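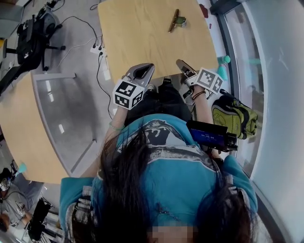

Last modified: June, rev. 2

Skosito Hand-Held Gripper Pair
Kincaid Robotics Club equipment list, item 2648

Type: hand-held grippers, left and right, used as a pair
Markers: white cube with black-and-white square patterns, one per gripper, mounted above the hand
Fingers: gray
Worn parts: shoulder harness with buckled straps
Location: equipment cabinet, shelf 37
Status: available to members

Use
The pair is used to record two-handed tabletop tasks for the Teninis student project. The operator holds one gripper in each hand and works on small objects at the table. Binder clips are part of the standard object set. Recordings are stored under the operator's member number and the task code.

Before a session
Adjust the harness over the shirt and close both buckles. Tie back loose sleeves. Wipe the marker cubes with a dry cloth. Do not use alcohol; it lifts the print. Run the calibration task once for each operator.

Limits
Maximum load per gripper is 2000 g. Do not pry with the fingers. A cube that has been knocked out of position must be recalibrated before the next recording.

Spare parts
Finger pads: in stock
Marker sheets: print from the project folder at 100% scale, matte paper only
Buckles: on order from Grillulent

Booking
Reserve through the club equipment calendar. Maximum loan is one afternoon. Return both grippers and the harness together. Report damage on the item's log sheet.

Related items: calibration board, object set A, charging tray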